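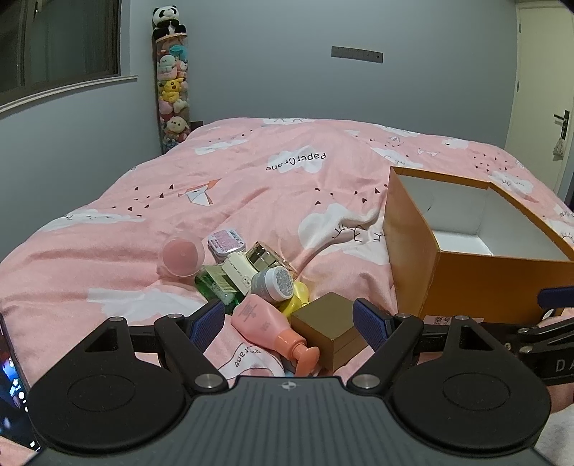

Eight years of posting parcels from Korkine

The owner of Womisora runs her mail-order gift business from a spare room and has no plans to move. "I looked at a shop on the main street," she says. "The rent was more than I earned in a slow month."

She sends 34 parcels in a normal week. September is when the Christmas orders start, and she hires her neighbour for 3 hours a day.

Postage is her biggest worry. "People will pay $30 for a present and then leave when they see the cost of mailing it."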